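What Is a Workbench?

A workbench is a strong table where people make things and mend things. You might find one in a garage, a shed or a school workshop. Ordinary tables wobble when you push on them. A workbench has to stay still.

Many bench tops are made from strips of wood glued side by side. This is called butcher block, as butchers used to chop meat on thick wooden blocks. The bench in the Stollosgate workshop has a top made of pale maple. Maple is a hard wood, so it does not dent easily. If it gets scratched, it can be sanded smooth again.

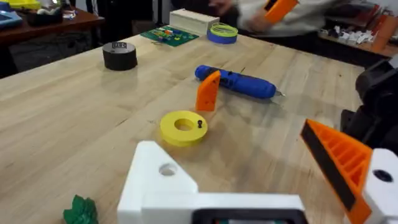 On the bench: a blue cordless screwdriver, a roll of black tape, a yellow ring and an orange triangle.

A screwdriver turns screws. The metal part at the tip is called the bit, and it fits into the top of the screw. A cordless screwdriver has a battery and a motor to do the turning – you hold the grip and press a button.

Tape is useful for holding parts together for a short time, or for wrapping around a handle.

Flat rings with a hole in the middle are often called washers. A washer goes under a screw or a nut and spreads out the push, so the screw does not dig into the wood. Most washers are small and made of metal, but rings can be any size.

Try it yourself
Look for screws at home, on a chair or a door hinge. Draw the shape you see on top of each one. Is it a cross, a straight line or a star? Leave the screws where they are – they are holding something up!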